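4. Provenance Claims in the Sale of Older Houses
Fulgencio Soler

Figure 1. Light blue jeans spread on a green woven mat, with hand-held grippers.
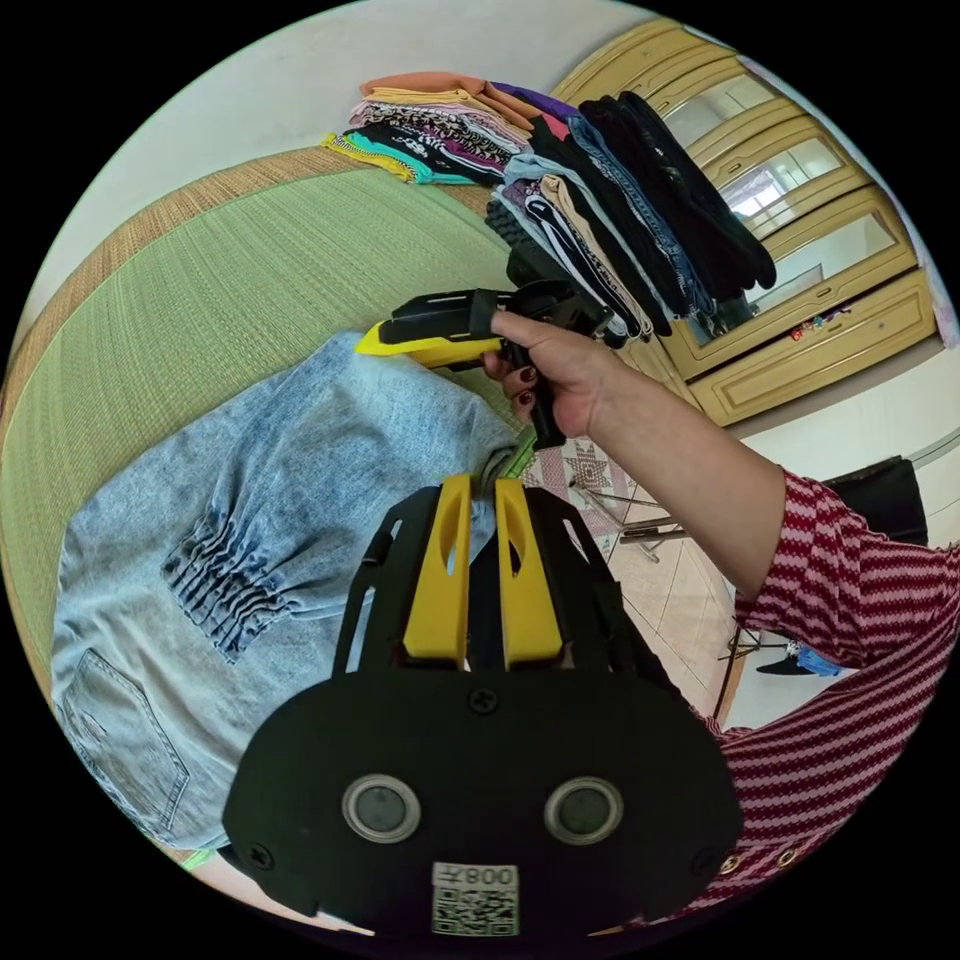 4.1 Source material

The analysis in this section draws on the Lendo archive, which holds around 2,000 printed and online sale listings for detached houses in Norkow and its older suburbs. A listing was kept if the house was built before the Second World War and if the text named a former owner, a guest, an architect or an event. Listings that used only general terms such as "storied" or "full of history" were set aside and are treated in Section 5.

From the remaining material, 60 listings were chosen for close reading. The selection was made by district, so that the hillside streets of Traltulo, where most of the large Colonial Revival and Tudor houses stand, would not crowd out the smaller houses near the river. Repeat listings of the same house were kept together and read in order of sale. The asking price was recorded as printed, and no attempt was made to correct it for later reductions.

4.2 Kinds of claim

Claims about ownership were the most common and the easiest to check. A deed, a tax roll or a city directory will usually show who held a house and for how long. Claims about guests are harder. A visit leaves few records unless it was reported in a newspaper or mentioned in a letter, and the account often reaches the listing agent through the seller, who received it from the seller before. Claims about architects fall between the two. Permit cards survive for most of Traltulo, but many give the builder's name alone, and agents have at times taken the builder for the designer.

The wording of a claim tends to change from one sale to the next. In the case of the Andrade house, the earliest listing in the archive states that a state senator "is said to have dined" there. The next omits the hedge. A third has the senator as an overnight guest and assigns him the front bedroom. The permit card and the society pages consulted for this study confirm that the family entertained often, but they do not mention the senator. The claim may still be true. The listings alone cannot settle it, and each appears to rest on the one before.

4.3 Placement and price

In the close-reading group, 20 listings placed the claim in the headline or the opening sentence. The others gave it lower down, most often after the room count and before the description of the lot. Early placement was more frequent among higher-priced houses, although this pattern should be read with care. Larger houses were more likely to have had prominent owners in the first place, and they were also more likely to be handled by firms with staff writers.

We found no basis for stating that a named guest or owner raises the sale price. Condition, lot size and view differ too much among the houses, and several sold after long periods on the market at figures the archive does not record. Agents' own notes, where they survive, suggest a more modest purpose. A known name brought the house to the attention of local newspapers, and a newspaper article brought visitors to the open house.

4.4 Limits of the evidence

The archive is uneven. Coverage of the river district is thin before the 1970s, and some listings are known only from clippings with the lower half missing. Houses that passed within a family do not appear at all, which removes from view some of the properties with the longest continuous ownership. Interior changes are also poorly reported. A listing may call a staircase or mantel original when the permit record shows a remodel, and in such cases we have followed the permit record.

The protected status of each house was taken from the city register and is discussed in Section 6, together with the question of whether listing texts have been used as evidence in nomination files.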